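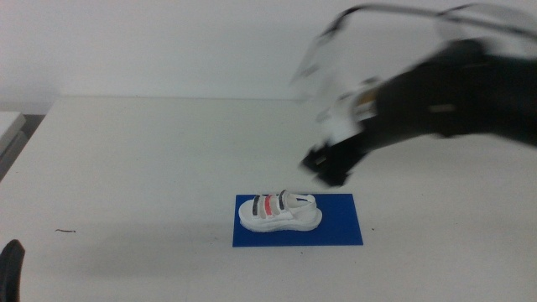 # Please stop smoothing my trajectories

I've spent most of this spring on sandals. Small ones, the sort with three straps across the front and a loop at the heel, and the whole of the job is to get hold of one, lift it off a blue mat and put it down somewhere sensible. My mum asks what I do and I say "shoes" now, it's quicker.

Anyway, I have an opinion, and it's been brewing since about April, when Nneka Mohammed and I had a proper row over it in the kitchen at Doltthorpe. It's about smoothing. I think we do far too much of it, I think we do it in the wrong place, and I think it hides bugs that we then spend weeks hunting for with the lights off.

If you've not had the pleasure: a learned policy spits out a lump of actions at a time. Ours gives 20 steps per lump, and then the next lump arrives, and the two don't quite agree with each other. The first lump thought the wrist should be a bit to the left, the second one has had another look and prefers it a bit to the right. Play them back to back and the arm twitches at the join. It looks horrible and it sounds worse. So everybody reaches for a filter. You blend the overlapping bits, or you run a low-pass over the joint targets, or you do both and then let the motor controller have a go as well, and the twitch goes away and the demo looks lovely.

We had all three. I only found the third one by accident! Jistier, which is our in-house control layer (Hiếu Khúc wrote most of it and is very patient with me), had a little averaging window switched on by default in a config file that hadn't been touched for ages. So the commands coming out of the policy were blended, then filtered, then averaged, and by the time they reached a motor they described where the arm ought to have been a while ago.

For slow work you'd hardly notice. The trouble is that these arms don't only do slow work. The reach in from the side can be properly quick, a black smear on the camera, and then the gripper has to settle over something that's mostly holes. A sandal isn't a block. There's a heel loop you can go through by mistake, and straps with gaps between them, and a chunky sole that's fine to pinch if you come at it square and hopeless if you don't. If the command stream is late, the arm is late in exactly the part of the move where being late hurts most.

So what did we do, clever people that we are? We collected more data. We looked at the arm arriving a touch high and a touch to one side, decided the policy hadn't seen enough sandals, and recorded another 500 episodes. Adebayo Fashola did most of those and I still owe him lunch. We trained again. It got a bit better in some spots and a bit worse in others, and we all nodded and talked about coverage.

What bothers me most is that the new data had the same lag baked into it. We were logging the command before the filters and the joint positions after them, and training as if the two belonged to the same moment. The policy had learned to ask for things a little early to make up for the delay, then we changed the filter settings to get rid of a wobble, and now it was asking early for no reason at all. You can go round that loop for ever. I think plenty of teams are going round it as I type.

Eun-ji Ham was the one who plotted it. She put commanded and measured wrist position on one chart for a single reach, and there was the gap, plain as anything, with a shape you could have drawn with a ruler. It took her a morning. I'd been staring at camera footage for weeks, and I'd like to say I'd have got there in the end, but I'm not sure I would.

Now, Nneka's side of it, because she isn't wrong and she'll read this. She says raw policy output is rough on gearboxes, that a jerky arm is one people don't want to stand beside, and that if you feed jitter to the motors you'll be buying new motors. All true. She also says that blending between lumps is a perfectly good bit of maths and I'm being a snob about it. Possibly also true.

My answer is that I don't mind a filter. I mind a filter I can't see. If the arm needs limits on speed and acceleration, put them in one place, at the bottom, give them a name, and write down what they cost in time. Then log both sides of them, with timestamps from the same clock (I can't believe I have to write that, but I've seen our logs). And if two lumps of actions disagree badly at the join, I want to know! The disagreement is the most useful thing the policy tells me all day. It usually means that it changed its mind about where the object is, and nine times out of ten that's a perception problem, some strap it took for the front edge of the sole. Blend it away and you've thrown out the one warning you were going to get.

What we do these days is fairly dull. Garg, our replay tool, now draws the jump between lumps as a spike under the video, and when a spike goes over a threshold the episode gets flagged. Jasmina Begović picked the threshold by eye and we've had no reason to change it. Out of 600 replayed episodes, 545 came back clean, and I went through the rest with a cup of tea. A good chunk had the spike just before the descent, which told me more about our object pose than any score had.

The filter stack is down to one. The arm does look a bit less graceful on the way in, I'll admit, and when visitors come round somebody always asks why it's twitchy. I've had it suggested to me that we could have a "demo mode" with the smoothing put back. I've said no so far. I know exactly what would happen, which is that it would get left on, and I'd be back at my desk wondering whether we needed more sandals.

There's a tooling grumble under all this too. Most of the robot software I've used, at Gudau before this and here now, treats the control layer as plumbing. You get beautiful dashboards for training loss, and then for the part that moves metal about you get a text file and a shrug. I'd swap half of the dashboards for a single honest plot of "what we asked for" against "what we got", on by default, on every run. Eun-ji's script that does this is under a hundred lines and it lives in the Garg repo, in the folder called misc, which I keep meaning to rename.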